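Praltport Community Help > Wearables and Input Devices > Developers

Wikholm ring drops its Bluetooth connection when I register more than 6 custom gestures

Posted by tapwise on Friday, April 5, 2019

Hi all! I got my Wikholm ring through the developer round and I've been having a ridiculous amount of fun with it. I have it set up so that a pinch pauses my music, a flick skips the track, and a slow roll of the finger scrolls through long documents. I write small desktop tools as a hobby and this is the first input gadget in years that I've kept wearing after the first week.

My problem is this. I'm writing a little presenter app (slides, pointer, timer, blank screen) and I register my own gestures through the SDK instead of using the stock ones. With 6 custom gestures everything is great. As soon as I add one more, the ring connects, shows as ready, works for a short while and then drops. The log says "profile sync timeout" and after that it goes round and round trying to reconnect until I quit the app.

What I've tried so far:

Removed the pairing and paired again, on both my laptop and my desktop.
Updated the ring firmware to the newest one in the developer channel.
Swapped which gesture is the extra one. It doesn't matter which, any of them will do it.
Turned off the vibration feedback in case it was a power thing.
Tried a different USB Bluetooth dongle.

The stock gesture set has more than 6 in it and never drops, so the ring can clearly hold them. Is there a hard limit on custom ones that I missed in the docs? I'd love to get all of mine working, the timer gesture is my favorite and it's the one I keep having to leave out!

Laptop is running Windows 10, SDK is the one from the developer page, ring is the medium size in black.

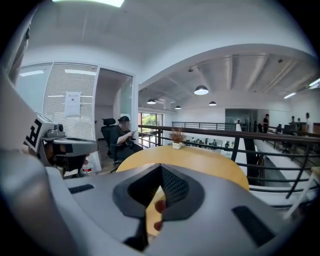 One more thing in case it matters. My app registers the gestures one after another at startup, each with its own call, and I wait for the callback before sending the next. I copied that pattern from the sample project. I also keep the raw motion stream switched on the whole time for the pointer, and I haven't tried turning it off yet.

Thanks in advance, and if anyone wants to see the presenter app when it's done I'm happy to share it.

3 replies

mossbank_dev
Marked as helpful by the poster

Oh, I know this one, and you're so close! There's no hard limit at 6. What you're running into is the sync window.

Every time you register a custom gesture, the SDK sends the whole profile to the ring again, including the ones that are already there. So the first call sends one gesture, the second sends two, and so on. The ring has a timer on each sync and by the time you get past your sixth, the transfer takes longer than the timer allows. It keeps working for a bit because the old profile is still loaded. Then the timeout fires and down it goes.

The raw motion stream makes it much worse. It shares the same connection and it gets priority, so your profile is trying to squeeze through whatever room is left.

Do it in this order:

1. Start the app with the motion stream off.
2. Open a batch with beginProfile.
3. Register all your gestures inside the batch. Don't wait for a callback on each one, they won't come until the end.
4. Call commitProfile and wait for the single callback.
5. Turn the motion stream on.

That gives you one transfer instead of a pile of them. While you're in there, look at the sync timeout in the config file. The sample project ships with it set to 200 milliseconds and I have mine at 495. Anything from 500 up gets rejected without any message and you're back on the default, which cost me a whole evening.

You'll also want to clear out the old profile before your first run with the new code. Hold the ring's button until it buzzes twice, then let go. It wipes only the gestures, your pairing and calibration stay put.

I run a music controller with way more gestures than you have and it's been rock solid since I changed to batching. The presenter app sounds great, by the way. Please do post it!

kettle_and_code

I had drops like this and for me it was the battery. Under 55 percent mine gets flaky with anything custom. Charge it all the way and try again, maybe it's that. Also I think the small size has a smaller battery but you said medium so never mind.

Have you tried the Cusum app? You can make gestures in there without any code and it has a nice trainer that shows you how well each one matches. It's really fun to play with even if you end up using the SDK.

looplane

The batching advice is right, and I want to add something about the gestures themselves, because it'll bite you next.

Once you have a bigger set, some of them start to look alike to the ring. A slow roll and the start of a flick are nearly the same motion for the first instant, and the ring will guess. You can set a minimum hold on the slow ones so they don't fire early. Record each gesture sitting down and again standing up, too. I recorded all of mine at my desk, then stood up to give a talk in July with my arm hanging at my side and half of them didn't register. People were very nice about it.

For a presenter app I'd put "blank screen" on the most deliberate gesture you have, something you'd never do while talking. Mine is a double pinch with a pause in it. I talk with my hands a lot and anything with a swipe in it goes off constantly.

If you're on Mac as well at some point, the Yoo library wraps the same SDK and does the batching for you. You lose a bit of control over the timeout, but the code gets really short and it's a pleasure to read.

Comments

tapwise: Batching did it!!! All of my gestures are in and it's been connected since lunch. I had no idea the whole profile went over every time. I moved the stream to after the commit as you said and the pointer feels smoother too, though I might be imagining that.

tapwise: looplane, I tried standing up and you're right, my timer gesture only works about one time in three. Going to record them all again tonight.

mossbank_dev: Yay! If the timer one is still fussy after recording, lower the match threshold for that gesture only. There's a field for it in the register call and it isn't in the docs yet, it's the last argument.

kettle_and_code: nice, glad it works. I still say charge it though

tapwise: It's on the charger now :) Will post the app in the projects section once I've cleaned up the settings window.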